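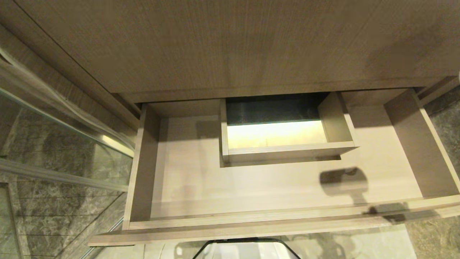

Why does the album play with a gap between tracks 2 and 3 when the vinyl has none?
The download was encoded as separate MP3 files, and the encoder added padding to the end of each one. Players that ignore the gapless tag play the padding as silence. The FLAC version has no padding and plays straight through.

Ticket: Drosenano, "Prilliston" (digital album)
Opened: September 17, 2019
Store: Plemeo
Status: Closed, replacement files issued

Reported problem
Customer bought the MP3 version and hears a short dropout where the acoustic guitar holds over from track 2 into track 3. Same result on a phone and a desktop player. Customer also states that the harmony vocal on track 3 is missing in the left channel.

Checks
Downloaded the customer's version from the store. Dropout confirmed. Gapless tag is present on track 2 and blank on track 3.
Compared with the label master from Bakos. No silence at the track boundary in the master.
Played track 3 in mono and in stereo. The harmony vocal is panned hard right on the master, so the left channel is correct. Not a fault.
Reset the customer's library entry and downloaded again. No change to the dropout.

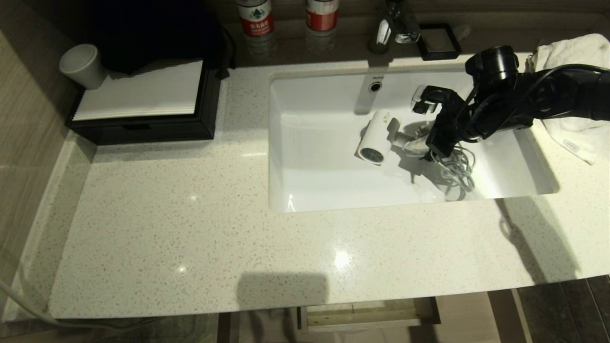
Hair dryer in the sink, with the gripper above the handle.

Cause
The album was uploaded in April with the original sequence. The label later sent a corrected track 3 with a longer fade on the pump organ. That file was encoded on its own, outside the album batch, and the tag was not written.

Fix
Encoded all tracks again as one batch from the Bakos master. Checked the boundary in two players with crossfade off. The guitar note now carries over with no break. Replaced the files in the store and sent the customer a new download link.

Notes for support
Old files stay in the player cache. Ask the customer to delete the album from the device before using the new link. Crossfade must be off, or the track change will still sound wrong. Streaming was not affected. Refund not requested.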